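The Gray Cabinet Stays (and So Does Its Giant Drawer)

March 12, 2025 | by Dirceu Vasconcelos

Print | E-mail

I've been promising a kitchen update for ages, so let's start with the piece everybody asks me about.

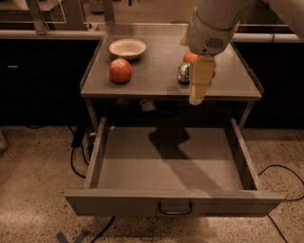
How a storage cabinet became my kitchen table

When I moved to Fleddale I had big plans for a proper island. Then I got the quote — 1,925, before delivery! — and suddenly the gray cabinet I already owned looked pretty great. It's waist-high, so I can chop standing up without hunching, and the top is flat and plain and wipes down in a second.

The drawer is what sold me, though. It's wide, and it pulls way out toward you, so you can get at everything without digging around in the back like a raccoon. My old place in Ivelberg had those skinny little drawers where the whisk always jammed (if you've had one, you know the sound). I'm still deciding what should live in this one. Dish towels, probably. My sister votes for baking stuff.

I also love the clear raised edges on the left and right. They're thin enough that you hardly notice them, and round fruit has a habit of wandering. An apple and an orange can sit right out on top next to the white bowl, and I don't have to chase them across the terrazzo. Yes, I know fruit is supposed to go IN the bowl. I like the bowl empty! It's shallow with a nice wide rim and I think it looks good by itself.

Speaking of terrazzo, the speckled beige is growing on me. I wanted to cover it with a rug when I first got the keys, but it hides crumbs so well that I've let that go. The gray goes with it better than I expected, too.

Next up is the wall behind the stove, which I want done by April. I have 2 paint samples from Ernier and can't tell them apart after dark, so if you have opinions on warm whites, please leave them in the comments.

Print this post | E-mail to a friend

Recent posts

Soup for 16 in a Very Small Kitchen
What I Kept When I Left Ivelberg
My Holanda Stools, One Year Later
Can You Have Too Many Dish Towels?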